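Plenddale Veterans and Families Board
Topic: Barracks conduct and the new common area policy

quartermaster_rt
Posted 12/2/24
Members should be aware that the garrison at Stedby has revised its rules for barracks common areas. Filming in showers and laundry rooms is now prohibited at all hours. A first violation carries extra duty and the loss of 3 weekend passes.

SteadyMarch
The penalty is excessive. A junior soldier who posts a foolish clip should be counseled by the squad leader. That was sufficient in my unit.

quartermaster_rt
Counseling was the practice until October. The garrison received 5 complaints from residents who had been filmed without consent.

hollis_gate
I concur with the policy. Privacy in a shower room is a reasonable expectation – rank has no bearing on it.

SteadyMarch
I do not dispute the privacy concern. My objection is to automatic punishment. The Delić memorandum left such matters to the company commander, and it should have remained in force.

Faria_Annex
The memorandum applied to training companies only. Permanent party residents were never covered. Please consult the text before citing it.

SteadyMarch
The correction is noted. My view of the penalty is unchanged.

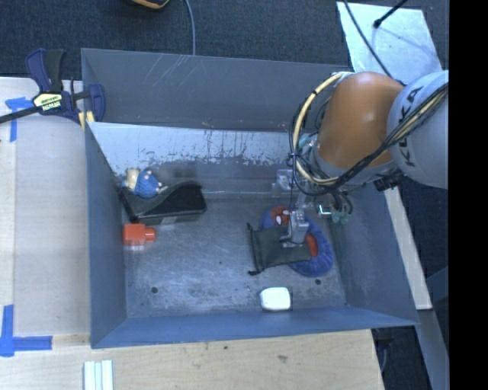 Metal bin with a few items in it, robotic arm at right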